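Will a Machine Ever Wash My Measuring Cups?

Tuesday, June 13, 2023

My sister-in-law asked me over the weekend whether I'd buy a robot to do the dishes if somebody would sell me one, and I said yes so fast that she laughed at me. Then I spent the whole drive back to Heltham arguing with myself about it (out loud, with the windows down, so I apologize to anyone who was stopped next to me at the light in Stondley).

Regular readers know I worked for years in the back room of a paint and finishing shop, mixing colors and running little samples, and that I now spend most of my working hours at home with a kitchen that never seems to stay clean past lunch. So I've done both kinds of chores, the paid kind and the other kind, and I've always had a soft spot for any gadget that promised to take some of it off my hands. We have one of those round vacuums. I named it Hendo, and I'm very fond of it, but I do still have to pick up every sock and cord before I let it loose, and it has spent more than one night under the sofa waiting for me to come and find it!

What got me thinking is that the jobs I always figured would go first are the ones that seem to be hanging on the longest. Folding a fitted sheet, for one. Getting the lid off a jar that somebody put away sticky. Back at the shop we had a big dispensing machine that could squirt out a tint to a hair, all day long, and it never once got tired or chatty. But a person still had to bring it the can, notice that the can had a dent in the rim, tap the lid back down, and wipe up the drip. I must have wiped up that drip 2,239 times.

Pouring is the one I keep coming back to. I pour things all day without giving it a thought: coffee, pancake batter, the last of the dressing. You watch the edge of the liquid, you feel the weight shift in your wrist, and you ease off a little before you think you need to. Try explaining that to somebody who has never held a cup. Now try it with a clear glass, which even I have trouble seeing when the sun comes in over the sink. My old boss used to hold up the sample jars and tell the new kids to look at the liquid and forget about the jar, and that was good advice for a person, though I have no idea how you'd give it to a machine.

I did read a long piece a while back by a small outfit called Moya, which has been trying to get an arm to do simple bench chores, and I liked it very much because they were so plain about how slow it all was. They wrote that they had run the same pour 403 times and were still unhappy with how it handled the last little bit. I felt for them. I'm unhappy with how I handle the last little bit, and I have the stained tablecloth to show for it.

So no, I don't think I'll have help with the dishes by October, or the October after that. I'd settle for something that could move a full cup from one end of a table to the other, stir it, and leave the stick where I can find it.

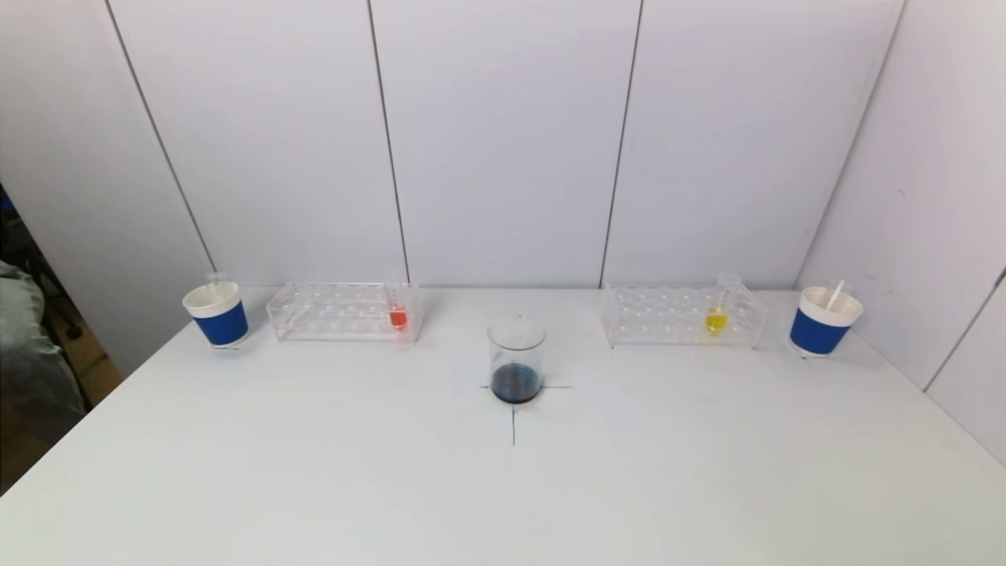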